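Jurkandale : la trêve est prolongée de 20 jours dans la vallée de Rostano

JURKANDALE, 03/07/2018 – Les deux parties du conflit de la vallée de Rostano ont accepté de prolonger la trêve de 20 jours, a annoncé mardi soir le médiateur Efren Cabanatuan, après une réunion qui a duré jusqu'à la nuit.

194 partages | 5 commentaires

Le texte signé prévoit que les postes armés restent à leur place et que la route de Spahić soit ouverte aux convois civils pendant la journée. Selon la mairie de Jurkandale, 2 000 habitants ont quitté leurs maisons depuis le mois de novembre, et la plupart logent encore chez des parents ou dans les écoles de la ville.

« Nous avons obtenu du temps, et il faut maintenant l'utiliser », a déclaré M. Cabanatuan devant les journalistes. Il a précisé que la question du retrait des armes lourdes n'a pas été réglée.

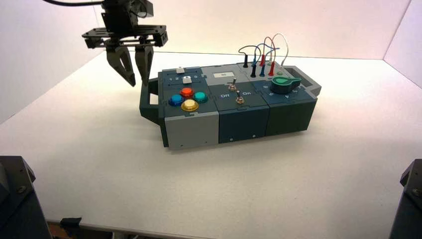
Une pince robotisée près d'un panneau modulaire, sur une table blanche.

Le porte-parole du commandement régional, Ilir Golob, a dit que ses hommes respecteront l'accord, mais qu'ils répondront à chaque tir venant des collines. Du côté opposé, Haris Mujić, qui conduit la délégation d'Urkura, a demandé la libération de 104 prisonniers avant toute nouvelle discussion. Cette demande est pour le moment refusée.

Dans la ville, l'annonce a été reçue avec prudence. Nataša Leka, institutrice, attend depuis plusieurs semaines la permission de retourner à Spahić. « On nous a déjà promis la route ouverte au printemps, et elle a été fermée après cinq jours », a-t-elle rappelé.

Les observateurs ont signalé des tirs isolés près du pont de Rostano dans les heures avant la signature. Aucune victime n'a été confirmée. Les délégations doivent se revoir à Jurkandale avant la fin de la trêve.

Ognjen Softić

Contact | Mentions légales | © 2018 Tous droits réservés | Retour en haut de page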